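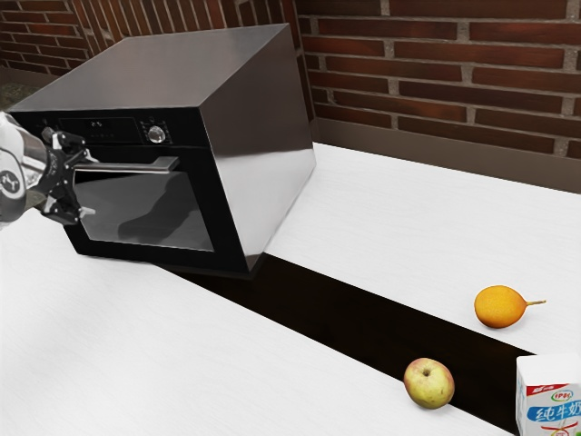
Küchenszene »Urnport« im Simulator, der Greifer am Backofengriff

Ich habe in meinem Leben schon viele Ofentüren geöffnet und dafür nie ein Abo gebraucht. Seit November 2023 habe ich eins. Es heißt Urent, kommt von der Firma Michiels und vermietet mir virtuelle Küchen, in denen ein Roboterarm üben darf, was meine Großmutter nebenbei mit dem Ellbogen erledigt hat.

Das Angebot liest sich erst einmal vernünftig. Man bucht eine Szene, bekommt Arm, Greifer und Geräte fertig modelliert dazu und lässt sein eigenes Steuerprogramm darauf los. 500 Durchläufe im Monat sind enthalten, danach wird es teurer. Die Szene, die ich genommen habe, heißt Urnport. Warum, steht nirgends, und nach dem dritten Abend wollte ich es auch nicht mehr wissen.

Die Einrichtung hat mich zwei Stunden gekostet, davon ging der größere Teil für ein Passwort drauf, das kein Eszett enthalten durfte. Danach lief alles erstaunlich rund. Backsteinwand, helle Tischplatte, schwarzer Ofen mit silbernem Drehknopf, dazu Obst und ein Milchkarton mit chinesischer Aufschrift. Der Ofen glänzt übrigens deutlich schöner als meiner, aber den hat auch noch nie jemand benutzt, um Raclettekäse zu retten.

Zur Sache. Einen Griff zu fassen ist die leichtere Übung, da kommt mein Programm inzwischen fast immer hin. Das Ziehen ist die Gemeinheit. Eine Ofentür beschreibt einen Bogen, mein Programm zieht am liebsten geradeaus, und der Simulator rechnet einem diesen Charakterfehler gnadenlos aus. Von den ersten 12 Versuchen ging einer gut, und den hätte ich ehrlicherweise dem Zufall gutschreiben müssen.

Was mir an Urent gefällt, sind die zusätzlichen Kameras. Man kann sich zu jedem Durchlauf mehrere Ansichten speichern lassen und hinterher nachsehen, 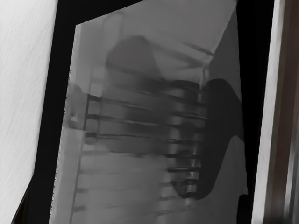

woran es gehakt hat, vorausgesetzt, man versteht, was man da sieht. Manche Ansichten sind sofort klar, bei anderen sitze ich davor wie beim Orthopäden vor der Röntgenaufnahme und nicke auf Verdacht. Ein eingeblendeter Name für jedes Bauteil wäre schön. Laut Handbuch gibt es das, laut Menü nicht.

Zum Vergleich hatte ich im Januar das Konkurrenzprodukt Bruvanby ausprobiert. Billiger, dafür hatte der Ofen dort eine Tür ohne Scharnier, die beim ersten Kontakt durchs Zimmer segelte. Unterhaltsam, aber als Lehrmaterial dürftig.

Mein Abo läuft noch 15 Tage. Verlängern werde ich wohl, falls Michiels bis dahin auf meine Mail zum Menü antwortet. Bisher kam nur eine Eingangsbestätigung, und die hatte meinen Nachnamen falsch.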